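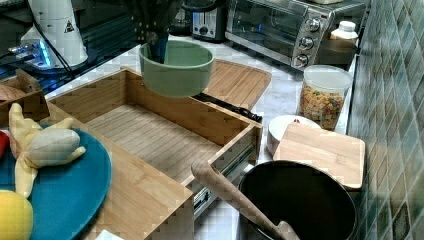 Sage green bowl, bamboo drawer pulled out on its slide.

Drawers that stick, drawers that smell, drawers full of junk

Quick ones today, been collecting these since June. Skip what you don't need.

Sticky wood runners. Rub a candle stub along the bottom edges of the drawer, both sides. Plain white candle. Bar soap works too but it gets gummy in humid weather. Don't use cooking oil, ever. It goes to glue.

Metal slides. Pull the drawer all the way open, wipe the tracks with a dry rag first, then an old toothbrush for the crumbs. Crumbs are the whole problem nine times out of ten. Dry silicone spray after, one short puff each side, work it back and forth. Wipe off the extra or you'll get it on your sleeves.

Drawer won't close the last half inch? Something fell behind it. Take it out and look. Mine was a potato peeler and two birthday candles.

Loose knob. Dab of clear nail polish on the screw threads, tighten, leave it overnite. Comes undone later with a screwdriver, no harm done.

Screw hole stripped out: wooden toothpicks and wood glue, pack them in, snap off flush, let dry till morning. Then put the screw back.

Bamboo. Damp cloth, drop of dish soap, dry it right away with a towel. No soaking. If it looks chalky, food grade mineral oil, thin coat, wait 6 hours, buff. Twice a year is plenty. Stains come up with baking soda paste, rub with the grain. Fuzzy spots, a light pass with 400 paper if you have it, I only had 100 and it left scratches so dont do that.

Smells. Open box of baking soda in the back corner. Or leave the drawer out on the porch for an afternoon, in the shade. Coffee grounds work but then it smells like coffee.

Liners. Cut them a hair short or they curl up at the back. Cork is nice under knives. I tried the Goneo ribbed kind, it was okay, picks up lint. Sustach makes a thinner one that you can rinse in the sink, I have it in 6 drawers now and no complaints.

Heavy bowls go low. Wide drawer, bottom of the cabinet, felt pad or a paper towel between anything that nests. Rims chip way before the sides do. Matte glazes pick up gray marks from spoons, a little cream cleanser takes them off, go easy.

Batteries and rubber bands, not in the same drawer. Rubber bands melt onto everything in summer.

Next time: cabinet hinges, and the hole behind my stove.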